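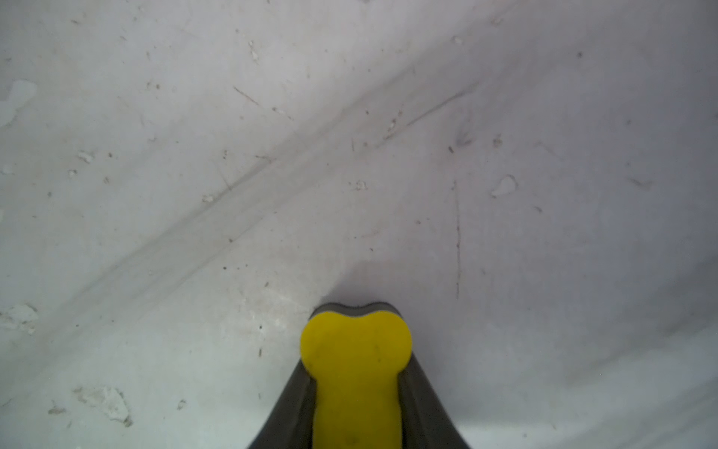
Off-white to light gray, with a faint lavender cast in places.

Pale Surfaces: Frequently Asked Questions

Ladimeo cleans and looks after homes and small offices. These are the questions we get most often about white, off-white and light gray tables, counters, shelves and walls. Page last revised November 2020.

GENERAL

Why does my white table look gray?
Most surfaces sold as white have some gray in them. You notice it when you put a sheet of printer paper on top. Light matters too. A table across the room from a window will look darker than the same table next to it, and one end can look darker than the other. If you wipe a small area with a damp cloth and it comes up lighter, you have a film of dirt. If it stays the same, that is the color.

Mine looks a little purple. Is it stained?
Probably not. A light gray can pick up a lavender cast from certain bulbs or from a nearby wall. Look at it again in daylight, with the lamps off. A real stain has an edge and stays where it is when you change the lighting.

What about a soft dark patch that moves?
A shadow. Anything held close to a pale surface leaves one, often with a blurry outline. It catches people out when they are checking for marks with a hand or a cloth in the way. Lift your hand and look again.

CLEANING

What do you use for everyday cleaning?
Warm water, a few drops of dish soap and a soft cloth. Wring the cloth out well. Go over the surface once, rinse the cloth, go over it again with clean water, and dry it with a second cloth. The drying step takes care of most streaks.

Can I use Tarkik?
Yes, on sealed tabletops and counters. Dilute it first, 6 milliliters of Tarkik to a spray bottle of water, and spray the cloth. Do not use it on unsealed wood, wallpaper or flat wall paint. We sell it at the office and our cleaners carry it.

Is a melamine sponge safe?
On a hard matte surface it will take off scuffs, but it works by rubbing, and it can leave a shiny spot. Try it somewhere out of sight. We don't use them on glossy finishes at all.

Can I use bleach?
We would rather you didn't. It can turn some white plastics yellow, and it should never be mixed with other cleaners.

How do I get rid of rubber marks?
Dark scuffs from rubber feet, shoe soles and chair tips usually sit on top of the surface. Start with a dry cloth, then a white pencil eraser. If there is still a mark, put a little dish soap on a damp cloth and rub in one direction. Rubber that has been sitting in one place for months is a different matter. It can discolor what is underneath, and cleaning will not bring that back.

How often should I do it?
Tables and counters you eat or cook at, every day. Desks once a week. Shelves when you can see dust on them. Walls once or twice a year, apart from the spots by light switches and door handles.

MARKS AND DAMAGE

Ink, marker or crayon?
For ballpoint ink and marker, put rubbing alcohol on a cotton pad and dab from the outside of the mark toward the middle. Test first. Alcohol dulls some painted finishes. Crayon comes off with dish soap and patience, and a plastic card will lift the thick parts.

Coffee, tea or turmeric?
Wipe them up right away if you can. For a dry coffee or tea ring, make a paste of baking soda and water, leave it on for a few minutes and rinse. Turmeric is harder. It fades in sunlight, so if the table is light enough to move near a window, move it.

Can you repair a scratch?
Small scratches in painted wood, yes. Scratches in laminate or plastic can be made less visible but not removed. Send us a photo taken in daylight and we will tell you which kind you have.

Do I need a cover or a mat?
If you do crafts, homework or repairs at the table, a mat saves work. Avoid ones with a strong plastic smell, and lift the mat once a week so that grit doesn't collect under it. The Osmont mat comes in light gray and can be cut with household scissors.

Will felt pads help?
Yes, under lamps, vases and anything else with a hard base. Replace them when they go flat. Dirt gets pressed into old pads and then they scratch.

BOOKING AND PRICES

What does a visit cost?
A standard visit is $100 and includes all tables, counters and open shelves in up to four rooms. Walls are priced separately after we have seen them.

Do you take on offices?
Small ones, up to 2,000 square feet. Above that we can pass you on to Adeyemi, who do larger buildings.

Do I have to clear everything off first?
Please clear tables and counters. Shelves can stay as they are, and we will put things back in the same order. Tell us in advance about anything fragile.

Do I need to be home?
For the first visit, yes. After that you can leave a key at the office.

How do I cancel?
Call or email at least 27 hours before the visit. Later than that we charge half.

I have a question that isn't on this page.
Write to Ifeoma Adebisi at the office using the contact form. If you are asking about a mark, include what the surface is made of (if you know), what made the mark, and anything you have already tried on it.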